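The Soup Bell

The winter Gemma Bunting moved to Ovholm, the soup contest had been running for longer than anyone's knees, and she loved it before she had tasted a drop. She loved the posters, which were hand-lettered and slightly wrong. She loved that the whole village took the first storm of November as the starting bell. She had rented two rooms over the old ferry office, with a window that looked at the water, and by the end of her first week she had told everyone at the bakery that she was going to enter.

"With what?" asked the woman behind the counter.

"I have no idea!" said Gemma. "Isn't that great?"

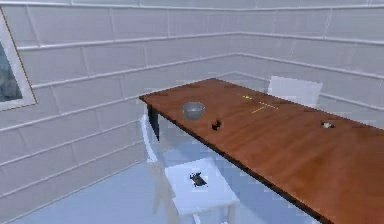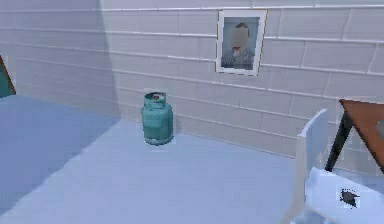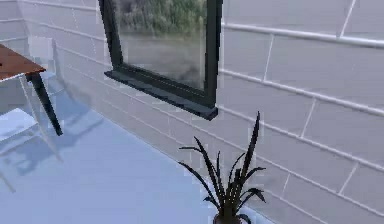 What she had was her grandmother's notebook, which held 100 recipes, most of them for things you do to plums. Number 11 was a fish soup. It called for leeks, cream, a heel of old bread, and something written as "a good hand of duker," underlined twice.

She asked at the shop. She asked at the harbor. She asked the man who sold her boots. In the end the boot man pointed up the hill with his chin and said that if it grew, Kjell Ekström would know it, and if it didn't grow he'd know that too and be rude about it.

Kjell lived in the last house before the woods. He was peeling an apple when she came in, all in one long ribbon, and he didn't stop.

"Duker," he said. "Who wants duker?"

"I do. For the contest. My grandmother wrote it down, look, she underlined it, she never underlined anything, not even the fire department." Gemma held the notebook out so he could see. The page had gone soft as cloth.

He read it for a long time. The apple peel hung from his knife.

"It's a seaweed," he said. "Little dark stuff. Tastes like pepper and pennies. It grows on the north side of Wornudlow and you can only get at it when the tide is out and the wind is behind you."

"What's Wornudlow?"

"A rock."

"Can we go right now?"

He looked at her, and then he looked at his boots by the door, and she could see that he had been hoping for years that somebody would ask him that.

They went in his boat, the Goh, which was painted the yellow of a school bus and made a noise like a man clearing his throat. The wind was behind them, all right. It was behind them and under them and down the back of Gemma's collar, and she shouted the whole way over -- questions, mostly, about the birds and the lighthouse and whether the seals had names. Kjell shouted back that some of them did.

Wornudlow was black and steep and covered in gulls who thought poorly of visitors. The duker grew in tufts along a crack just above the water, and it had to be pinched, not pulled. Kjell showed her how. She got her sleeve wet to the shoulder and put a piece straight in her mouth.

"Oh," she said. "Oh, that's her kitchen."

She hadn't thought about that kitchen in years, the steamed-up glass, the radio going, her grandmother telling her to stir from the bottom or not to bother. She sat down on the rock and chewed. Kjell found something to do with the rope.

The storm came in that night, three hours after they tied up. By six the next morning there were pots going in every house down to the harbor, and the lane smelled of onions. Gemma cut her leeks too thick and had to fish them out and cut them again. She burned the first heel of bread. She stirred from the bottom. When she dropped the duker in, the cream went the color of a rain cloud and she laughed out loud, all alone with her hair full of steam.

The tasting was in the boathouse, everyone in coats. A voting slip was torn from a roll of old raffle tickets, and the one Gemma got was number 869, which she decided was lucky. She went from pot to pot with her spoon and was amazed by all of it. There was a barley soup so thick you could have patched a roof with it! There was one made with beer! She voted for the beer one, because it deserved it, and told the cook so twice.

She didn't win. The barley won, and apparently the barley usually did. But when she went back to her own pot Kjell was standing over it with the ladle, scraping.

"You stirred from the bottom," he said.

"I was told to."

He drank what was left in the ladle and wiped his mustache. "There's a better patch on the west side," he said. "It's a harder climb. You'd want to leave by five."

"Tomorrow?" said Gemma, and she was already looking for her coat before she remembered she had it on.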